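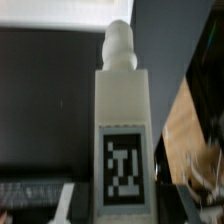 Progress Report No. 7, page 1

Drultier Sound Archive
Transfer and cataloging of the Skurnen concert tapes
Report to the Ionescu Fund
2023-07-25

1. Status

The project is in its second year. The work covered by the grant is the transfer of the live recordings made at the Skurnen club, the cataloging of those recordings by song and by set, and the preparation of listening copies for the reading room. Transfer is ahead of plan. Cataloging is behind plan. Clearance of rights has started for the first group of bands and is reported under section 5.

2. Transfer

The collection as accessioned holds 2,784 reels. The shelf check completed in June gave a total of 2,829. The difference is made up of short reels that had been boxed two to a carton and entered as one item in the old card file. They have been given their own numbers, and the old numbers are kept in the notes field so that earlier citations still resolve.

Most of the stock is quarter-inch tape at 7.5 ips, half-track stereo. The later seasons were recorded at 15 ips on the club's second machine, and those reels run out before the end of the set in many cases. Where the engineer changed reels during a song, the two parts are transferred as separate files and are not joined. A joined version may be made for listening copies, but only where the overlap is long enough to match.

Files are made at 96 kHz, 24 bit, with no noise reduction and no level changes after capture. Azimuth is set by ear and by phase meter at the head of each reel and checked again after the midpoint. Tones are present on the 15 ips reels only. For the rest, playback EQ has been set to NAB, which agrees with the club's own maintenance sheets.

101 reels showed binder breakdown and were set aside for baking. These are nearly all from one brand of back-coated tape bought in bulk for the later seasons. All have now been baked and played. Three shed enough oxide on the first pass that the transfer was stopped, the heads cleaned, and the pass restarted from the stopping point. The notes for those reels give the time of each stop.

3. Equipment

The Elteck playback deck was out of service for part of the period with a worn capstan bearing. The replacement part was the wrong diameter and had to be sent back. During this time work continued on the second deck alone, with the 7.5 ips reels taken first. After repair, the Elteck was measured for wow and flutter and was within the maker's limits at both speeds.

Storage of master files moved to the new server in June. Checksums were compared before and after the move. Two files did not match and were copied again from the tape backup - both then matched.

4. Cataloging

Set lists are the main difficulty. The club kept a booking diary, which gives the headline act and the fee but seldom the support act and never the songs. Box labels are more useful, although the handwriting changes from season to season and several bands appear under more than one name. A name file has been set up to deal with this. Lineups are entered only where a source can be cited: a label, a contract, a poster, or an introduction from the stage that can be heard on the tape.

Songs announced from the stage are entered as spoken, with the accepted title in a second field. Untitled jams are entered by key and length. Cover versions carry the writer credit where it is known. Original songs that were played live but never released are flagged for rights review and are not available for listening until the review is done.

Stage talk between songs was first left out of the index. It is now indexed by subject, at the request of readers who use it to date the recordings. The change added work to each reel already done and accounts for most of the delay.

5. Rights

Letters have gone to 50 bands or their estates. The letter asks for permission for reading room listening only. Online use will need a second letter, and the wording of that is still with our lawyers. Replies so far have been favorable, with one refusal. Two groups have members who disagree with each other about who holds the name - those reels are closed until we have a signed reply from all parties.

6. Budget

Spending on tape handling and baking is below the budgeted amount. Spending on cataloging hours is above it. We ask the Fund to approve a transfer between these two lines, with no change to the total. The deck repair was paid from the archive's own maintenance account and is not charged to the grant.

7. Next period

Transfer of the remaining 15 ips reels.
Stage talk index for the early seasons.
Second rights letter, if the wording is approved.
Test of the listening station with the new name file.
Revised schedule for cataloging, to be sent with the next report.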